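# Equipment plan for the Conia packing cell

August 10, 2020

We started with a budget of $2,400 – no, the approved sheet says $900 for the gripper and $400 for everything that touches it, and we planned from that sheet. Zixuan Guo kept the spreadsheet, Xinyi Hou wrote to the suppliers, and I did the test runs (easily the most fun part of the term!).

Our first question was whether to buy a two-finger gripper or a suction unit. Jurnasside quoted us for suction and the price was lovely, but half of what we want to pack is cable, and a suction cup has nothing flat to hold on to. So we put the $900 toward two fingers from Jemetti and started trying bundles of coiled cable beside a cardboard box. 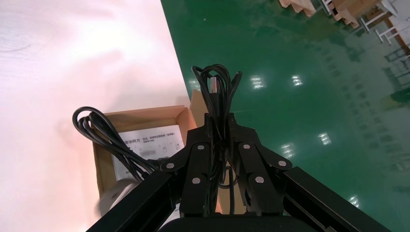 Wanting Shao thought we were spending in the wrong place. Her point was that fingers wear out and cables snag, so the second line of the budget should go to spare finger plates and bolts before anyone priced a nicer camera. Haoran Xue agreed with her and asked why spares had been left off the first draft at all.

Fair question! We had simply forgotten them. The revised list now has:

- one two-finger gripper, $900
- 2 sets of spare finger plates at $66 each
- mounting hardware and cable ties, out of what is left of the $400

The Kang wrist camera moves to the November order. Until then we keep the small one we already have, which is fine for thin glossy cable as long as we take care with the lighting. Reflections are a real nuisance on shiny floors, and a matte mat under the table is on Xinyi's wish list.

Still open: delivery times for the spare plates, and whether Qianru Feng's group wants to share an order with us to split the shipping. Zixuan will update the sheet once both suppliers have answered.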